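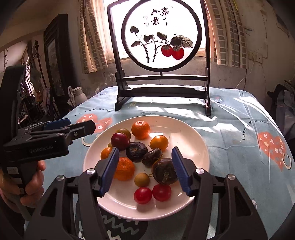 Gradier gallery: teaching the planner about small round things

The plate holds mandarins, tomatoes and a few darker, wrinkled fruits, with one gripper open over it from the front and a second, marked GenRobot.AI, held in by hand from the left with a small metal screw at its finger.

Introduction

Welcome to the gallery page for Gradier, the grasp planner we have been putting together at Osier, on and off, for rather longer than we meant to. The page was last tidied on March 14, 2022, and I hope it gives you a feel for the sort of work the software has to cope with - the release notes are accurate enough, but they are dry reading, and I have always liked a page with something to look at.

Notes to go with the fruit

Fruit is a lovely test for perception, and a cruel one too. Our segmenter, Wetanell, is very happy with a bright mandarin by itself, but put two shiny red tomatoes side by side and it would dearly like to call them one long tomato. Version 11 splits them properly most of the time, and we were all so pleased that we stopped early for tea.

Glossy plates are the next headache. A bright reflection on a white rim can look like an edge, so the planner now asks for a second opinion from the depth map before it trusts one. Patterned tablecloths get the same treatment (printed hearts and smiles are great fun for people and rather less so for edge detectors).

The two-gripper mode lives in Craddock, our scheduling layer, which gives each gripper its own patch of space and makes one wait if the patches overlap. The waiting margin is 47 millimetres by default. You can make it smaller in the settings file, though please try it in the simulator first - the replay tool has 612 saved layouts to practise on, and the crowded ones are near the end of the list.

More plates will go up in June, with the new replay viewer.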